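Garment Care and Handling, Unit 3: Folding Denim
Handout for Wed 20 April
Course leader: Wiebke Frerichs, Dremthorpe evening program

Welcome back! Last time we dealt with knits, which slump and stretch and go wherever they like. Denim is a real treat after that. It has body, it holds a crease, and it lets you know straight away when a layer underneath has gone wrong. Bring a pair of your own if you can, the older the better, and we'll work at the big tables.

1. The lengthwise fold

Almost every way of folding jeans starts with one leg laid over the other. Hold the waistband at both sides, let the legs hang, bring the side seams together and lower the whole thing onto the table. Then match the leg ends before you touch anything else. People love to start smoothing from the middle (I did it for years) and all that does is push the slack down to the hem.

Gathered cuffs need a little more thought. Elastic pulls the cloth into ruffles, so the end of the leg is narrower and thicker than the part just before it. Don't try to iron the ruffles flat with your palm. Line up the seam where the cuff joins the leg, and let the gathers sit however they want.

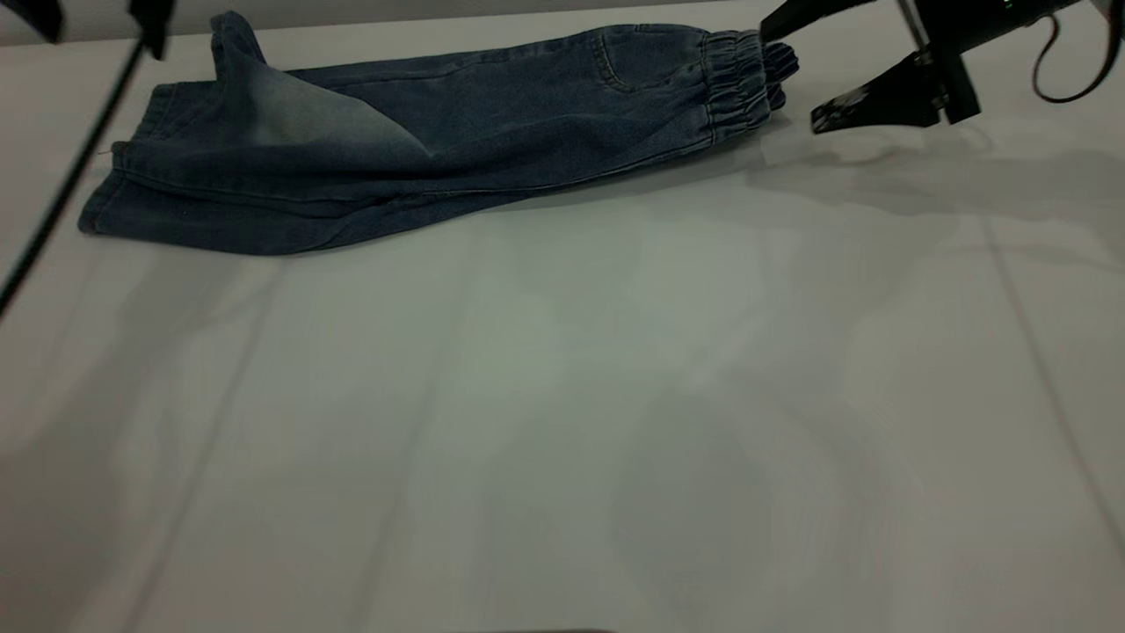 Mekdes Bogale disagrees with me on the cuffs and asked for it to go in the notes: she tucks the elastic end inside the leg first, then folds, and says the stack stands up much better on an open shelf. Try both! I still find the tucked version makes a lump, but on a deep shelf she may well have a point.

Look out for turned-over flaps. On faded denim they show up as a paler patch with a slanting edge, and they are easy to miss on a dark, even wash. Slide a flat hand under the flap, turn it back, and smooth toward the nearest seam.

2. Reading the stitching

This is my favorite part of the unit. Topstitching is a map of the garment, and once you can read it you'll be able to find your way around a crumpled pair in seconds. A scooped curve usually means the opening of a front pocket. Short rows close together often belong to a belt loop or to the waistband. Long straight runs are leg seams. Find the curve, follow it up, and you should reach the waist.
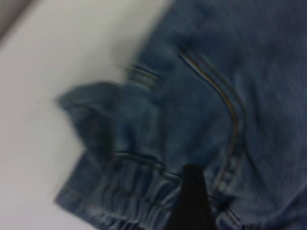
Fig. 2. Curved double topstitching in a lighter thread on faded denim.

Run a fingertip along the pocket edge and feel for the step where one layer ends. If the pocket bag has bunched up inside, reach in and pull it down flat before you fold. A bunched bag leaves a bump that prints through to the pair on top.

3. Practice for next week

Fold the same pair 3 times, once in half, once in thirds and once rolled from the waist. Leave each one overnight and write down where the creases fall. Two or three lines each is plenty. If your jeans have a stretch waist, note that too, as we'll come back to it with the children's sizes.

Reading: the Allitz booklet, chapter 2, up to the section on hanging storage. Spare copies are with Gudrun Kasten.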